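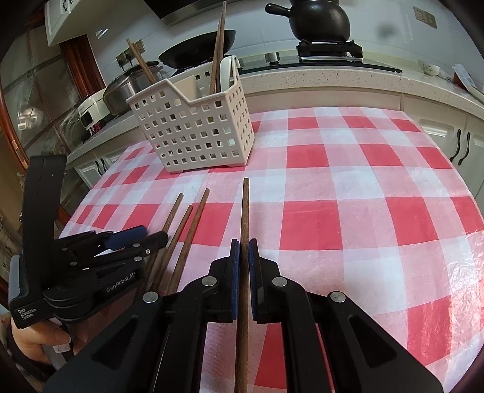

How long before a move should you book an apartment tour?
Six to eight weeks is enough in most towns. If the lease you want starts at the beginning of a month, add another week.

How to tour an apartment in Grimville

Grimville has grown quickly on its north side, and most of the new rentals are in two communities, Brumomer and the Grarnetti Apartments. Brumomer has 177 units and Grarnetti has 152. The steps are the same at both, and they work for the smaller buildings downtown too.

Step 1. Write down your limits
Put your top monthly rent on paper, with parking, trash and pet fees included. Leasing offices usually quote the base rent first. Ask for the full monthly figure by email so you have it in writing.

Step 2. Book the tour
Both offices take bookings through the Ding app or by phone. Ask to see the unit you would be renting. If it is still occupied, ask for one with the same floor plan on the same side of the building. Bring a photo ID.

Step 3. Check the kitchen
Kitchens in the one-bedroom plans are small, and the listing photos don't help much with judging them. Bring a tape measure and write down the length of the counter on each side of the stove. Think about what you already keep out where you live now. A plastic tray, a small holder at the front edge of the counter and a few chopsticks leaning near the burners, as in the photo, all need a place to go.
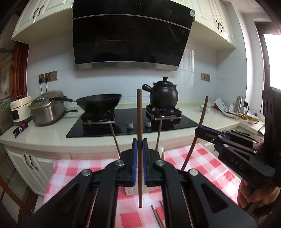
Before you leave the kitchen, open every cabinet and look under the sink for stains. A table that seats four may not fit in the smaller plans, so measure the eating area as well. Turn on each burner for a moment if the agent allows it.

Step 4. Check the rest of the unit
Run the shower and flush the toilet. Open and close each window. Look at your phone signal in the bedroom with the door shut. Count the outlets on the wall where your desk would go.

Step 5. Walk the grounds
Go back once after dark. Look at the parking lot lighting and listen for road noise. From Brumomer it is about 19 minutes on foot to the Grimville library, and the sidewalk runs the whole way.

Step 6. Apply
You will need 2 recent pay stubs and the name of your current landlord. Read the section on ending the lease early before you sign.

Last updated September 15, 2019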